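Asunto: Re: [orden-en-casa] El colgador de llaves de la entrada
Lista: orden-en-casa
Hora: 20:14

> Compré en mayo un Grismont de tres ganchos y una bandeja ovalada
> para vaciar los bolsillos. En 3 semanas no he perdido las llaves
> ni una vez. Lo recomiendo a todo el mundo.

Me alegro, pero tres semanas no demuestran gran cosa. Yo también compré un Fasturano y al principio lo usaba todo el mundo. Luego las llaves volvieron a la mesa.
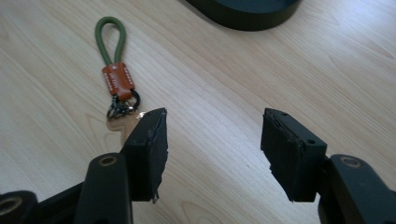

Además, el cordón largo estorba más de lo que ayuda: en un gancho corto resbala, y con la trabilla de cuero el conjunto cuelga torcido. Lo que yo miraría antes de gastar:

1. Que los ganchos aguanten un llavero con mosquetón. Los del Wurkard son muy cortos para eso.

2. Que la bandeja quepa delante sin tapar el paso de la mano – parece obvio y no lo es.
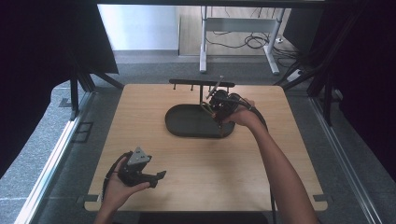
3. Que la mesa quede libre. Si hay sitio para soltar las llaves, ahí se sueltan, con colgador o sin él.

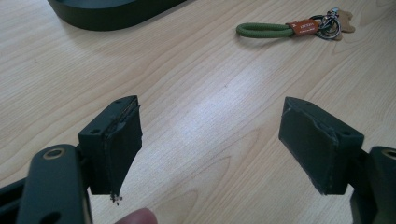 Tablero claro, con la veta en ondas.

Lo de que la bandeja "ordena" tampoco me lo creo. En la mía acaban tiques, monedas y pilas gastadas, y las llaves debajo. ¿Alguien lleva un año entero con uno de estos y lo sigue usando? 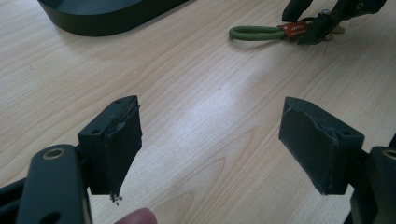 Borde redondeado, arriba a la izquierda.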